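Ticket 2000-179
Product: Trester two-finger gripper kit, evaluation unit
Supplier: Malteck
Opened by: Abimbola Oyewole, Mowat test lab
Assigned to: Siiri Rätsep, Malteck support
Status: Closed – workaround accepted, part on order

Abimbola Oyewole, 9:10 am
We have the Trester kit on a four-week evaluation and are in the second week. Since yesterday afternoon the gripper reports "grip confirmed" before it has hold of anything. The arm then lifts, the fingers are empty, and the program carries on to the drop-off as if nothing is wrong. It happens on small items only. Larger blocks and the cardboard cartons are fine.

Firmware is whatever came on the unit. We have not updated it. Grip force is at the default, finger speed is at the default, object detection is set to "auto". Power cycled twice, no change.

Log attached (grip_log_a.txt). The bad cycles are the ones where the position value at confirmation is above 221.

Siiri Rätsep, 10:02 am
Thanks Abimbola. I've read the log. In "auto" the controller decides it has hold of something when motor current goes over a threshold and the fingers stop closing. On your bad cycles the current goes over the threshold while the fingers are still moving, so something is adding drag partway through the stroke.

Could you please do the following and send me the results:

1. Home the gripper with nothing between the fingers.
2. Run the free stroke test from the service menu, 13 cycles.
3. Check that the cable is not pulling on the gripper body at the wrist angle you use for picking.
4. Tell me whether the fingertip pads have been changed since delivery.

Abimbola Oyewole, 11:35 am
Homed OK. Free stroke test passed all 13 cycles with the arm parked upright. Then I ran it again with the wrist turned to the picking angle and it failed on the fourth cycle and again on the ninth. Same fault code both times, E-31.

Cable has slack at the park position. At the picking angle it has less, but I can still move it with a finger.

Pads have not been changed by me. Olanrewaju set the unit up when it arrived, so I will ask him.

Olanrewaju Ezeani, 11:50 am
Pads are the ones it was delivered with. I did take one finger off its bracket on the first day to see how hard it would be to swap, and put it back on. I used the hex key from the kit but no torque driver, as we didn't have the right bit. The manual gives a torque for the body screws and I couldn't find one for the finger bracket.

Siiri Rätsep, 12:20 pm
That could be it. If the bracket is tightened while the finger is carrying any side load, the linkage can sit slightly out of line. It will run free in one position and bind in another, which fits what you are seeing.

You're right that the bracket torque isn't in the manual. I've raised that with Halima Edet, who looks after our documentation. The value is on the drawing and I have sent you the page.

Please loosen the bracket, close the fingers slowly onto something soft and light, let the finger find its own position, then tighten in a cross pattern. Do it at the picking angle if you can get a hand in there. 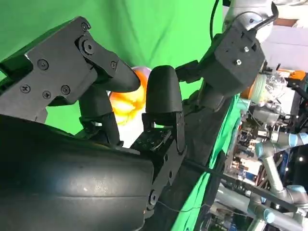 Abimbola Oyewole, 2:45 pm
Done. We borrowed a torque driver from the machine shop. The bracket moved a small amount when I loosened it, maybe half a millimetre.

Free stroke test at the picking angle now passes all 13 cycles. I repeated it at three other wrist angles and it passed at each.

Then I went back to the pick program. Much better, but there are still early confirmations now and then. Two in the first hour. Log attached (grip_log_b.txt).

Siiri Rätsep, 3:30 pm
Good, the drag is mostly gone. What's left in log B looks like a short current spike at the same point in the stroke each time. That may be a worn bushing in the linkage. Evaluation units go from customer to customer and this one has done more than 2000 hours.

As a workaround, please change object detection from "auto" to "manual" and set:

Confirm threshold: 179
Confirm delay: 120 ms

The delay makes the controller ignore a spike that doesn't last. You will lose a little cycle time. Leave grip force where it is.

Abimbola Oyewole, 4:40 pm
Settings changed. No early confirmations in the last hour on the small items. I will leave it running tomorrow morning and report back.

One comment for the evaluation. The settings page shows the threshold with no unit and no range, so I would not have known what to type in without this ticket. The Drola unit we tried in January shows a live current trace next to the field, and that was easier to work with.

Siiri Rätsep, 4:55 pm
Fair point, passed on. I'll order a bushing set to your address at no charge. Fitting is a bench job and takes under an hour. Instructions will be in the box.

Oluwatosin Osagie, next day, 12:15 pm
Replying for Abimbola, who is on leave this afternoon. The morning run finished with no false confirmations and no E-31. One item was dropped at the start, but the log shows a proper grip and a slip, so I've put that down to our pick point. I have moved it a little lower.

We're happy for this to be closed. Please extend the evaluation by a week so we can test with the new bushings in.

Siiri Rätsep, 1:05 pm
Extension approved. Bushing set ships tomorrow and the tracking number will come by email. Closing the ticket. Reply to this thread if E-31 comes back and it will reopen.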